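Speaker notes - Care and finishing of solid wood work surfaces
Presenter: Milagros Moya, Irthorpe
Session date: Jul 11, 2025

Opening

Good morning, and thank you for attending. My colleague Florencio Toledo will take questions on sourcing at the end. Please hold those until then, as the order of the slides follows the order of the work.

Our subject today is the knotty tabletop under a gloss finish: how to choose the boards, how to finish them, and how to keep them presentable in daily use. Those who attended the November session on edge joints will recognize some of the material. I will go through that part quickly.

(Pause. Confirm that the handout has reached the back rows.)

Choosing the boards

Knots and checks are often treated as faults. Our position at Irthorpe is more moderate. A sound knot, tight in the surrounding grain, may stay in a work surface. A loose knot must be stabilized before any finish is applied. The same applies to open cracks: clean them out, fill them where the work requires it, and leave them alone where it does not.

Ask the room who has rejected a board on account of a knot. Allow a minute for replies.

Reading a glossy surface

Dark knot, grain running lengthwise, light on the gloss:
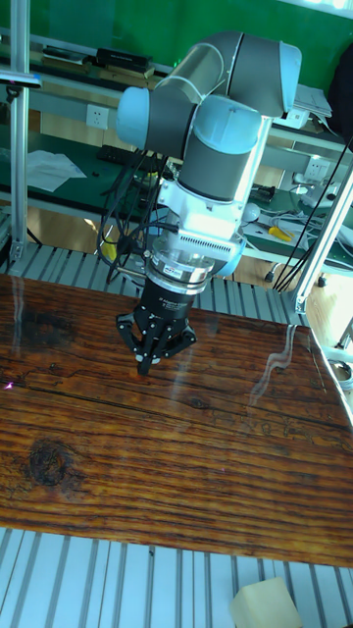
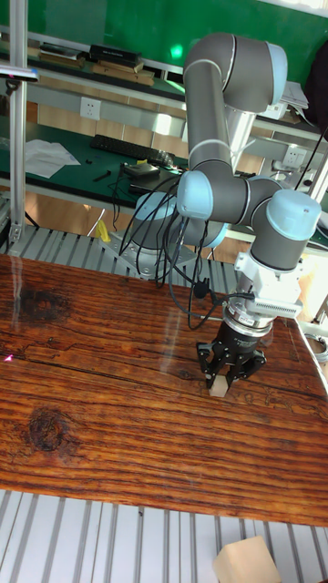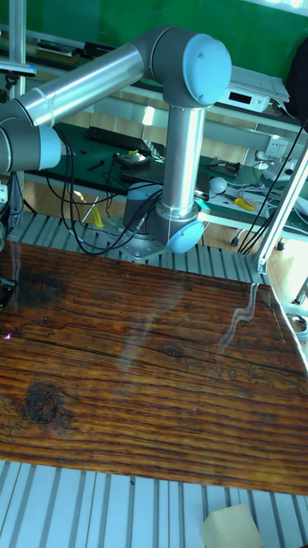

A high gloss is a demanding choice. It deepens the color of the grain, and it also shows every ridge and scratch under a strong lamp. Before recommending it to a client, establish how the surface will be lit and who will clean it. Where overhead light is strong, a satin finish may serve better - Ruxandra Cârstea covers this in section 24 of the handbook.

When inspecting, stand at one end and look low along the boards toward the light. Move slowly to the other end and repeat. Mark defects with removable tape. Do not use pencil on a finished surface.

Application

Sand with the grain. Remove all dust, including dust inside the cracks, where it is most often missed. Apply thin coats and keep to the drying time stated by the manufacturer. A thick coat will pool around a knot and leave a visible rim.

Note to self: do not go into sprayers. Yolanda Requena has the afternoon session on equipment.

Daily care

Wipe with a soft cloth, lightly dampened, and dry at once. Felt pads should be placed under anything heavy that stands on the boards. Abrasive pads and strong cleaners are not permitted on any surface covered by our maintenance agreement.

The agreement allows for one inspection a year. Clients who want a second visit should write to Encarnación Rivas, who keeps the schedule.

Questions

Allow 20 minutes. Florencio to take sourcing and delivery first, then finishing. Sample boards are on the side table and may be handled - please return them to the same stack.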